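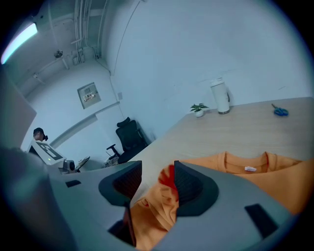
Manju Sandhu reckons we should stop calling it a swap shop, as half the people who come through the door haven't got anything to swap and feel awkward about it. She told me so twice last week, and I've come round to it. From March the posters will say "clothes share" and we'll see who turns up!

So, Pramholm clothes project, second report, 2020-12-17. We've now passed on 800 items, mostly children's stuff and T-shirts (so many T-shirts), and the coats went faster than I could hang them up. Adult shoes are slow. I've stopped taking them unless they're nearly new.

**Money.** Of your grant we have £300 left. The rails from Cedari cost more than I'd put in the budget, sorry, but the cheap ones I tried first bent under the winter coats. Kusum Goel has all the receipts and can send copies.

**Mending sessions.** Elaheh Mousavi has run 2 so far, with 20 places booked up each time. People mainly want zips done. I'd like to put what's left of the grant towards thread, needles and a second sewing machine, if you're happy with that – could you let me know before March?

**Still to sort.** Storage, mainly. Munitz want their cupboard back after the winter, and Gaurav Goel is asking at the library for me.

Kanchan Solanki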